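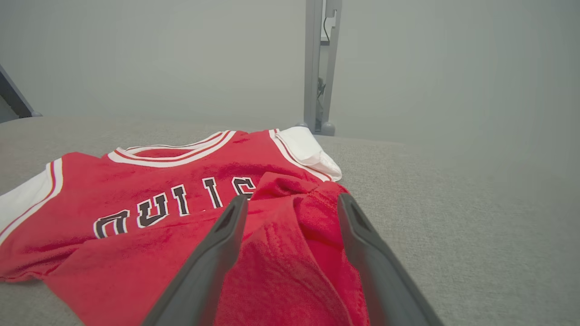

Was im Schrank liegen bleibt
Projektbericht im Modul Alltag und Konsum
Liesl Eberhard, Ravindra Kandpal, Fotini Ververidis
Betreuung: Edeltraud Hofstetter
Stand: 29.09.2019

Wie wir auf das Thema gekommen sind

Angefangen hat alles mit meinem Umzug. Ich bin aus einer ziemlich großen WG in ein ziemlich kleines Zimmer im Wohnheim Rendside gezogen und habe beim Packen Sachen gefunden, von denen ich geschworen hätte, dass ich sie längst weggegeben habe. Einen Wintermantel mit kaputtem Reißverschluss, zwei Abiballkleider (warum zwei?), eine Jeans, in die ich zuletzt in der elften Klasse gepasst habe. Ravindra hat mir beim Tragen geholfen und irgendwann auf der Treppe gefragt, ob ich das alles anziehe. Ich habe Ja gesagt. Das war gelogen, und aus der Lüge ist dann unser Projekt geworden.

Im Seminar hatten wir vorher viel über Fast Fashion gelesen, also über Produktion, Transportwege, Retouren und so weiter. Was uns gefehlt hat, war die Zeit dazwischen. Ein Kleidungsstück wird gekauft, und irgendwann landet es im Container oder beim Cousin, aber die Jahre dazwischen kommen in den Texten kaum vor. Frau Hofstetter fand die Idee gut, meinte aber gleich, wir sollten uns eine Frage suchen, die man in einem Semester beantworten kann. Unsere lautete am Ende: Was liegt ungetragen in den Schränken von Studierenden, und mit welchen Begründungen bleibt es dort?

Was wir gemacht haben

Wir haben einen Erfassungsbogen gebaut und ihn in Rendside und in zwei Fachschaften verteilt. Wer mitmachen wollte, sollte den eigenen Kleiderschrank komplett durchgehen und für jedes Teil eintragen, was es ist, woher es kommt und ob es in den letzten zwölf Monaten mindestens einmal getragen wurde. Socken und Unterwäsche haben wir ausgeschlossen. Darüber gab es in der Gruppe eine überraschend lange Diskussion, die Fotini gewonnen hat, und ich bin ihr bis heute dankbar dafür.

Zurückgekommen sind Bögen aus 80 Schränken mit insgesamt 3857 Kleidungsstücken. Mit 10 Leuten haben wir danach noch ein Interview geführt, meistens direkt vor dem offenen Schrank. Das war mit Abstand der schönste Teil der Arbeit! Man setzt sich aufs Bett, jemand zieht eine Bluse heraus, und eine Viertelstunde später redet man über die Großmutter, den Exfreund oder ein Austauschjahr in Irland.

Für die Auswertung haben wir Plulen benutzt, das Programm, das an unserem Lehrstuhl für kleine Befragungen herumgereicht wird. Es kann eigentlich alles, was man braucht, nur keine Umlaute beim Import. Wir hatten deshalb eine Woche lang »Rcke«, »Grtel« und »Mntel« in der Tabelle und haben uns irgendwann so daran gewöhnt, dass Ravindra im Café einmal ernsthaft von seinem Mntel gesprochen hat. Wer das Programm nach uns benutzt: die Datei vorher in UTF-8 speichern, dann geht es.

Die Freitextantworten haben wir ausgedruckt, zerschnitten und auf dem Küchentisch sortiert. Das klingt altmodisch, ging zu dritt aber viel schneller als am Bildschirm, und man sieht sofort, welcher Stapel wächst. Jede Antwort wurde erst von einer Person zugeordnet und später von einer zweiten kontrolliert. Bei Uneinigkeit kam der Zettel in die Mitte, und es wurde gestritten.

Die Stapel

Der größte Stapel bekam von uns den Namen »Passt bald wieder«. Dazu gehören Hosen in der falschen Größe, aber auch Sachen, die auf ein anderes Leben warten — der Blazer fürs Vorstellungsgespräch, die Wanderhose für die Alpenüberquerung, die vielleicht im nächsten Sommer stattfindet. Eine Kommilitonin hatte eine komplette Reitausrüstung im Schrank und hat seit dem Umzug in die Stadt auf keinem Pferd mehr gesessen. Sie hat im Interview sehr vernünftig erklärt, dass sie die Sachen verkaufen könnte. Dann hat sie den Helm wieder ins Fach gelegt.

Der zweite Stapel heißt »Erinnerung«. Abschlusspullis mit allen Namen auf dem Rücken, Vereinssachen, Konzertshirts, ein Schal vom verstorbenen Opa. Hier waren die Antworten am längsten, und mehrere Leute haben dazugeschrieben, dass sie wissen, dass sie das Teil nie wieder anziehen werden. Es soll trotzdem bleiben. Wir haben lange überlegt, ob »ungetragen« dafür überhaupt die richtige Kategorie ist. Ein Fotoalbum schlägt man ja auch selten auf, und kein Mensch würde es deswegen als ungenutzt bezeichnen. Ich hätte für diese Gruppe gern eine eigene Spalte im Bogen gehabt, aber da waren die Bögen schon verteilt.

Dann gab es »Geschenkt bekommen«. Burgi Auer, die bei uns im Wohnheim die Waschküche organisiert und sich sofort für ein Interview gemeldet hat, besitzt mehrere handgestrickte Pullover von ihrer Tante. Sie kratzen. Weggeben geht nicht, weil die Tante zu Besuch kommt und fragt. Im Dezember wird also jedes Jahr einer davon angezogen, für ein Wochenende, mit einem langärmligen Hemd darunter. Streng nach unserem Bogen gelten diese Pullover damit als getragen, und das hat uns eine Schwäche in der Methode gezeigt, auf die ich unten noch komme.

Der vierte Stapel war der, mit dem ich am wenigsten gerechnet hatte: »Muss ich noch reparieren«. Fehlende Knöpfe, offene Nähte, ein aufgerissener Saum. Fast immer Kleinigkeiten! Auf Nachfrage kam oft heraus, dass kein Nähzeug im Haus ist oder dass man sich nicht traut. Fotini hat daraufhin bei jedem Interview eine kleine Blechdose mit Nadeln und Garn dabeigehabt und bei zwei Leuten einfach nebenbei den Knopf angenäht. Wissenschaftlich ist das vermutlich eine Beeinflussung des Feldes. Wir haben es im Protokoll vermerkt.

Und schließlich blieb ein Rest, bei dem die Leute selbst keinen Grund wussten. »War halt da« steht auf einem Zettel, und der hängt jetzt über meinem Schreibtisch.

Wohin die Sachen gehen, wenn sie doch gehen

Am Ende des Bogens haben wir gefragt, wohin man zuletzt Kleidung weggegeben hat. Genannt wurden vor allem der Container an der Ecke, Geschwister und das Internet. Etliche haben außerdem den Laden Nurville genannt, einen Secondhandladen zwei Straßen vom Campus, der Kleidung in Kommission nimmt. Wir sind an einem Nachmittag hingegangen und durften hinter der Theke zuschauen, wie die Annahme läuft.

Das war sehr lehrreich und ein bisschen ernüchternd. Vieles, was gebracht wird, wird gleich wieder mitgegeben. Winterjacken will im Juni keiner in den Laden hängen, und bei einfachen T-Shirts lohnt sich das Etikett nicht. Was gut geht, sind Taschen, Lederschuhe und Jeans in mittleren Größen. Sportsachen laufen laut der Inhaberin ganz unterschiedlich, manche hängen Monate und andere sind am selben Tag weg, und sie kann vorher nie sagen, welche. Ich habe bei der Gelegenheit meine zwei Abiballkleider angeboten. Eines hat sie genommen. Das andere habe ich wieder nach Hause getragen, und es hängt, Stand heute, im Schrank.

Gleich nebenan liegt die Änderungsschneiderei Ngô. Auch dort haben wir gefragt, und zwar wegen unseres vierten Stapels. Studierende kommen anscheinend eher selten, und wenn, dann kurz vor einer Hochzeit oder einer Prüfung. Einen Knopf annähen dauert dort ein paar Minuten, man kann darauf warten. Das wusste von unseren Interviewten kaum jemand, obwohl die meisten jeden Tag an der Tür vorbeigehen.

Was schwierig war

Die Frage »in den letzten zwölf Monaten getragen« ist schlechter, als sie klingt. Kaum jemand weiß das genau. Manche haben großzügig angekreuzt, andere waren streng mit sich, und Anprobieren zählt für die einen und für die anderen nicht. Ravindra hatte die Idee, alle Kleiderbügel verkehrt herum aufzuhängen und erst nach dem Tragen umzudrehen, dann könnte man nach einem Jahr einfach nachsehen. Ein Jahr hatten wir leider nicht. Er macht es jetzt privat.

Dazu kommt, dass bei uns nur Leute mitgemacht haben, die Lust hatten, ihren Schrank auszuräumen. Wer sich für sein Chaos schämt, füllt so einen Bogen eher nicht aus. Wir gehen also davon aus, dass unsere Schränke ordentlicher sind als der Durchschnitt, belegen können wir das aber nicht. Auf einen Vergleich zwischen den Fachrichtungen haben wir verzichtet, die Gruppen waren dafür zu ungleich groß.

Und dann war da noch die Sache mit den gemeinsamen Schränken. In manchen WGs wird Kleidung so fröhlich hin und her geliehen, dass dasselbe Teil auf mehreren Bögen stehen könnte. Bei einer grünen Regenjacke sind wir uns sogar sicher. Wir haben sie überall stehen lassen, sonst hätten wir auch alle anderen Jacken einzeln prüfen müssen.

Wie es weitergeht

Für das Wintersemester ist ein Flicknachmittag im Gemeinschaftsraum von Rendside geplant. Fotini bringt ihre Blechdose mit, Burgi schließt auf, und die Schneiderei hat versprochen, uns Garnreste zu überlassen. Frau Hofstetter würde außerdem gern sehen, dass eine Gruppe aus dem nächsten Jahrgang den Bogen übernimmt und die Schränke von Leuten anschaut, die seit Jahren am selben Ort wohnen. Falls sich jemand findet: Den Bogen gibt es bei mir, bitte vorher eine Spalte für Erinnerungsstücke einfügen und bei den Socken hart bleiben.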